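水硬度与洗碗结果：访 Condirska 水质工程师 Bożena Dudek
13/11/2018

在团体餐饮的后厨里，洗碗机出来的餐具发白、起雾，通常先被归咎于洗涤剂。Bożena Dudek 不同意这个顺序。她在 Condirska 负责商用洗涤设备的进水处理，工作内容是到现场取水样、读记录、改参数。“多数投诉单上写的是洗涤剂不行，”她说，“我到现场先测进水硬度，再测漂洗水的电导率，这两个数出来以前不讨论药剂。”

采访在 Condirska 位于 Hedton 的实验室进行，她的同事 Valquíria Batista 参加了后半段。Batista 负责药剂配方和表面分析。

谈到硬度，Dudek 先区分了两类沉积物。第一类是碳酸钙，由水中的碳酸氢钙受热分解产生，遇酸溶解并放出气泡。第二类是硅酸盐，附着更紧，常规酸洗去不掉。现场判断的办法很简单：在餐具表面滴一滴柠檬酸溶液，等待，擦干，再看。“白斑消失，按钙处理。白斑还在，要考虑硅，或者表面已经被腐蚀。玻璃杯的腐蚀是不可逆的，加多少酸都没有用。”

她随后解释了温度的作用。主洗段温度低于漂洗段，钙盐在漂洗段的加热器里析出得更多，所以同一台机器里，最先结垢的往往是漂洗加热器，其次是喷臂的喷孔。喷孔变窄以后，喷射角度改变，一部分餐具冲不到，残留的碱液干在表面，看起来也像水垢。“这种情况用酸滴上去也会有反应，”她说，“容易误判。要用湿的pH试纸贴一下，呈碱性的，先去拆喷臂。”

关于软化，Dudek 的意见是不要追求零硬度。Sirnivent 的一处食堂在四月更换了离子交换软化器，树脂罐按峰值流量选型，投用后玻璃器皿反而加快发雾。她调出的记录显示，出水硬度长期接近检测下限，药剂投加量却仍按原来的硬水设定。软水里没有足够的钙离子去消耗螯合剂，多余的螯合剂便会侵蚀玻璃表面。处理方法是开启旁通混水阀，同时下调投加量。两项要一起调，只调其中一项，问题会换一种形式出现。

那次调整以连续500个洗涤循环为一个观察周期，每隔16个循环取一次漂洗水样。Dudek 认为取样间隔比仪器精度更值得在意。“再生周期中间和再生之前，出水是两回事。只在早上取一次样，看到的永远是刚再生完的树脂。”
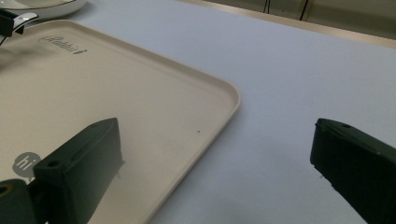 Batista 加入后，话题转到塑料制品。塑料与瓷、玻璃的差别首先在热容量。瓷盘离开漂洗段时带着足够的热量，表面水膜可以自行蒸发；塑料壁薄，导热差，储热少，出机后很快降温，水膜留在原处，溶解的盐分随水蒸发而浓缩，最后成为斑点。“客户说塑料件比瓷器脏，”Batista 说，“取下来分析，沉积物的成分是一样的，差别在干燥过程。”

第二个差别是表面能。水在瓷釉上容易铺展成膜，在聚丙烯一类材料上则收缩成珠。水珠干燥后留下环状痕迹，边缘浓，中间淡。催干剂的作用是降低漂洗水的表面张力，让水珠变成薄膜流走。她指出，适用于瓷器的催干剂在塑料上可能铺展不足，还可能起泡，泡沫破裂后的痕迹与水斑很难凭肉眼区分。采购时应当向供应商索取在塑料基材上的接触角数据，拿不到数据就自己做对比试验。

她所在的小组为 Abeysekara 的配餐车间做过这样的试验，样件共718件，全部来自正在使用的餐具，没有用新品。新品表面光滑，划痕少，测得的结果偏好。使用过一段时间的塑料件，表面有细密划痕，色素和油脂进入划痕后，碱洗只能去除一部分，含氯漂白能改善颜色，却会加速某些材料的老化。Batista 的建议是先做浸泡试验，记录质量和光泽度的变化，再决定漂白频率。

“很多单位把漂白写成每周一次，理由是以前就这么写，”她说，“浓度没有写，时间没有写，水温也没有写。这样的规程没有办法执行，也没有办法检查。”

问到摆放，两人的说法略有出入。Dudek 主张把浅边、平底的器具一律斜插，开口朝向喷臂，减少积水。Batista 补充说，倾角过大时，轻的塑料件会被水流顶起，翻面后变成接水的容器。她倾向于加压网，并把塑料件与瓷器分批洗。Dudek 认为分批会降低设备利用率，小型后厨未必安排得开。她接受的折中是把塑料件集中在同一篮内，放在每批的最后，出机后延长沥水时间，不要用布擦。

不用布擦这一点，两人没有分歧。擦拭布在后厨里很难保持清洁，湿布反复使用，会把油脂和微生物转移到已经洗净的表面。干燥应当靠气流和时间，架子之间要留空隙，叠放之前用手背确认底部没有水。

采访最后谈到检测设备。Dudek 日常使用滴定法测硬度，样品量取100毫升，以EDTA为滴定剂，终点由酒红转为纯蓝。试纸她也带，只用来初筛。“试纸分级太粗，两级之间的差距足够让投加量调错。”电导率仪则须每次出发前用标准液校准，探头用后以纯水冲洗，并注意温度补偿是否开启。她见过一份连续数月的漂洗水记录，曲线随季节起伏，现场据此调过几次药剂，后来查出是补偿功能被关掉了。

目前 Dudek 在整理一份按进水硬度分档的旁通阀开度表，供维护人员在没有实验室支持时使用。表中暂不包括高硅水源，该部分的数据还不够。Batista 的塑料基材试验仍在继续，下一批样件将增加三聚氰胺餐具，评价项目不变，仍为质量、光泽度和接触角。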